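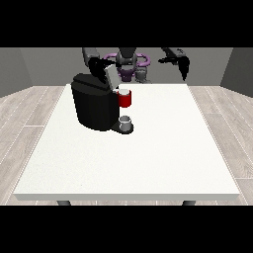

Do you need to be good with robots to teach one by remote control? I'd say you mostly need patience, and it helps if you've ever taught a kid to tie shoes.

I drove the two-armed setup at Tulton all through June (in simulation, so no broken cups on my conscience!) and saved 121 coffee runs. My early ones were awful. I rushed, because I wanted to look slick. Ghizlane Younis went slow, paused before every grab, and I'd take 40 of hers over 400 of mine. So please, let's stop paying people by the run! Pay by the hour and let them take their time with the lid.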